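地方商会晚间联谊活动中的弱连带形成：以四个港口小镇为例

4 会场布置、停留时间与交谈对象的更替
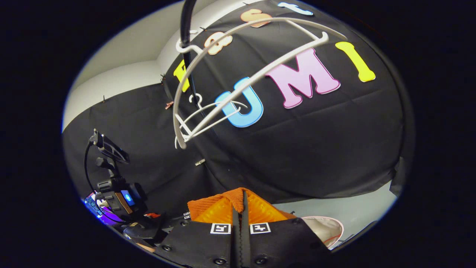
上一节讨论了会员为何报名参加晚间联谊活动，本节转向他们到场之后的行为。已有研究多以会后问卷测量参与者的“收获感”，对活动现场内部的差异着墨不多。我们在田野中看到，同一个商会在不同场地举办的活动，交谈对象的更替次数相差很大，而这种差别很难用会员构成来解释。因此，本节把场地本身作为分析对象，考察入口位置、餐饮台位置和展示台数量三项因素。

4.1 资料来源

资料来自Jivbridge、Flerico、Haugland和Jaltavance四地商会。四地均为沿海或河口小镇，常住人口都在一万以下，商会会员以零售、餐饮、船具维修、短期住宿和专业服务为主。各商会每月举办一次晚间活动，由会员单位轮流提供场地，傍晚五点半开始，七点半结束。非会员可以参加，但须在签到处登记。

四地共有185名参与者同意接受跟踪观察，其中42人在活动结束后接受了半结构访谈。访谈一般在活动后两周内进行，地点由受访者选择，多数选在自己的店铺或办公室。观察员不佩戴录音设备，只记录参与者所处的区域、交谈对象是否更换以及每次交谈的起止时间。交谈内容不在记录范围之内。凡涉及具体商业往来的材料，均以访谈中的自述为准。

编码时，我们把“一次交谈”定义为两人或两人以上面对面持续一分钟以上的对话。短于一分钟的寒暄另行登记，不计入交谈次数。多人围谈时，只要其中有一人离开或加入，就视为对象更替。这一规则会使围谈频繁的活动得到较高的更替数，因此在后文比较时，两人交谈与多人围谈分开列出。

图4-1 黑色布面上的彩色泡沫字母，其中有“UMI”三个字母。

4.2 入口与签到处

四地的签到处都设在入口内侧，但与主要活动区的距离不同。Jivbridge的活动多在会员的门店内举行，签到桌与餐饮台往往只隔几步，新到者领取胸牌后很快就进入人群。Haugland的活动常借用码头旁的公共会堂，入口与主厅之间有一段走廊，签到处设在走廊里。受访者提到，在走廊签到时容易遇见同时到场的人，常与对方一起走进主厅，并在进入主厅后的一段时间里继续交谈。

这种“同到同行”的情形对老会员影响不大，对首次参加的人影响较明显。首次参加者在走廊里结识的人，往往成为他们当晚交谈时间最长的对象。一位经营民宿的受访者说，她当晚只认识了三个人，第一个就是排在她前面签到的。她后来向对方订了一批床品，但与另外两人没有再联系。

Flerico在一年中调整过一次签到处的位置，从门口移到主厅中部。商会方面的考虑是让签到人员同时照看抽奖箱。调整之后，未登记便入场的人有所增加，先行到场的会员也更多地聚集在签到桌旁，造成拥堵。三个月后签到处移回原位。由于调整期间恰逢旅游旺季，参加者的构成与平时不同，我们没有把这三个月的数据并入后面的比较。

4.3 餐饮台

餐饮台是各地活动中人员最密集的区域。按区域统计，参与者在餐饮台附近开始的交谈多于其他任何区域，但这些交谈普遍较短。排队取餐的人会与前后的人说话，取到食物后便各自离开。真正较长的交谈多发生在餐饮台外缘，尤其是有高脚桌可以放置杯盘的地方。

Jaltavance的做法与其他三地不同。该地商会要求承办单位把食物和饮料分设两处，中间留出供人站立的空间。参与者为了取齐食物和饮料，至少要穿过主厅一次。观察记录显示，该地两人交谈的更替次数在四地中最高，多人围谈的更替次数则与Jivbridge相近。访谈中有几位会员对这种安排表示不满，认为端着盘子来回走动不方便，也有人表示从未留意过食物和饮料是分开放的。

承办单位的投入也会影响餐饮台的作用。四地商会对承办单位的餐饮支出都没有硬性规定，各次活动之间差别不小。最高的一次在Haugland，由一家会员企业承办，餐饮与场地布置合计支出4000元，提供热食，参与者在餐饮台旁停留的时间明显长于平时。不过该次活动同时是承办企业的开业庆祝，到场者中有不少是其客户和亲友，不宜视为一般情况。

4.4 展示台

承办单位通常设一至两个展示台，摆放产品、宣传册或抽奖礼品。部分活动还允许其他会员付费设台，数量从两个到八个不等。商会工作人员普遍认为，展示台越多，活动越热闹，会员也越容易找到话题。我们的观察只部分支持这一看法。

展示台在三个以内时，台前的交谈多由参与者主动发起，话题也不限于台上的产品。数量增加到五个以上时，参与者倾向于沿墙逐台走过，在每个台前停留的时间缩短，彼此之间的交谈随之减少。设台者自己受到的限制更大，他们需要守在台后，整晚接触的多是前来询问的人，与其他设台者几乎没有交流。一位从事会计服务的受访者连续三个月设台，第四个月改为普通参加。她的解释是，设台时收到的名片更多，但想见的人反而没有机会去见。

展示台的位置也有影响。靠近入口的展示台在开场后半小时内最受关注，此后便少有人停留。靠近餐饮台的展示台全程都有人经过，但经过者手里常端着食物，不便翻阅资料。Flerico有两次活动把展示台放在主厅中央，背靠背排列，参与者绕台走动，台前的交谈时间有所延长。由于只有两次，尚不足以作出判断。

4.5 时间因素

一场活动的名义时长为两小时，但多数参与者并不全程在场。跟踪对象停留时间的中位数为90分钟。在开场后半小时内到达的人，停留时间较长，交谈对象也较多；六点半以后到达的人多与已经认识的会员交谈，很少结识新人。

抽奖环节通常安排在七点前后，并要求中奖者在场。这一安排确实能留住一部分参与者，但抽奖开始后，主厅内的交谈基本中断，抽奖结束后又有一批人随即离场。Haugland商会从六月起把抽奖提前到六点一刻，同时请承办单位在抽奖之后作简短介绍。调整后，参与者的离场时间较为分散，抽奖之后新开始的交谈有所增加。也有会员因下班较晚赶不上抽奖，向商会提出过意见。

4.6 小结与局限

就四地的情况看，签到处的位置主要影响首次参加者最初的交谈对象，餐饮台的分合影响两人交谈的更替，展示台的数量在超过一定范围后与交谈次数呈反向关系。三者的作用并不独立。例如，走廊签到的场地往往面积较大，也更容易容纳较多的展示台，我们无法在现有资料中把两者完全分开。

此外，交谈对象更替频繁并不等于形成了有用的联系。在接受访谈的会员中，有人整晚只与一位同行交谈，事后建立了长期的转介绍关系；也有人与十几人交换名片，此后没有联系其中任何一位。更替次数反映的是接触机会，至于接触之后的走向，需要结合下一节的追踪访谈来讨论。

四地商会的规模相近，所在地区的季节性也相似，上述结果能否用于内陆城镇或会员数量较多的商会，还有待检验。观察员在小规模活动中较难不被注意，部分参与者知道自己正在被记录后，可能会更主动地与人交谈。我们比较了同一批参与者前后两次参加活动时的记录，没有发现明显变化，但这一比较只涉及其中较少的人。

最后更新：六月

版权归作者所有，转载请注明出处 | 联系编辑部 | 返回顶部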